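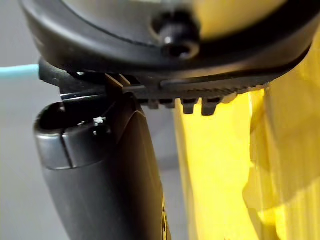 Photo: Prillidier

Wanted: people who are mean to phones

Category: Calls and openings
Contact: Ionuț Pop, reader testing

Every year the phone makers tell us the battery lasts all day, and every year we find ourselves at 4 p.m. in an airport, sitting on the floor beside the only working outlet. We'd like to know whose day they are measuring. So Prillidier is putting together a reader panel to live with two midrange phones and write down what happens.

The phones are the Skusine and the Plelon. Both have been out long enough that the first wave of reviews has cooled off, and both have had a software update that promised "improved endurance," a phrase that could mean anything. We have lab numbers for each of them. What we don't have is 80 people who leave Bluetooth on, never close a tab and let their kids watch cartoons at full brightness in the back seat.

What you'd do

Use one of the phones as your main phone for 3 weeks. Your SIM, your apps, your bad habits. Once a day, before you plug it in, open our log app (it's called Hidayat, and it has exactly one screen) and enter the battery percentage, the time, and a sentence on what you did that day. "Nothing much" is a legal sentence. "Maps for two hours, got lost anyway" is a better one.

On Thursday evenings there's a group call at 7 p.m. Cameras off is fine. You need to make 2 of the calls, and you can eat dinner during them if you mute.
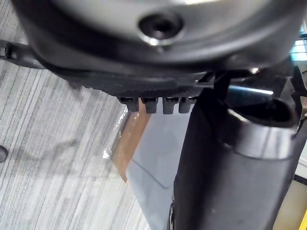
A close view of a robot's gripper over striped carpet.

Who we want

Adults in the US with a working phone plan and a SIM or eSIM they can move over. You should be willing to give up your current phone for the length of the test, and by that we mean put it in a drawer. Last time, we had 1,801 applications, and a good share came from people who described themselves as "power users." We have plenty of those. We are short on people over 60, people who work outdoors, people who drive for a living and people who have never once opened the battery settings.

Please don't apply if you work for a phone maker, a carrier or a company that sells chargers. Also please don't apply if you've already decided which phone wins. You can write that up in the comments for free, and several of you do.

What you get

A gift card at the end, a prepaid box for sending the phone back, and your first name in the article if you want it there. You don't get to keep the phone. We ask about this every time and the answer from accounting is always the same short word.

Small print, in regular size

Drops happen. Tell us and we'll swap the phone, no lecture. Your log entries are shared with our editors only, and we don't collect your location, messages or contacts. Wipe the phone before it goes back — we would rather not meet your group chats.

How to apply

Use the form on the reader testing page. It asks which phone you have now, what you do all day and how you usually charge. Skip the cover letter. Applications close at noon on the last Thursday of the month, and Ionuț will email everyone, including the people who didn't get in.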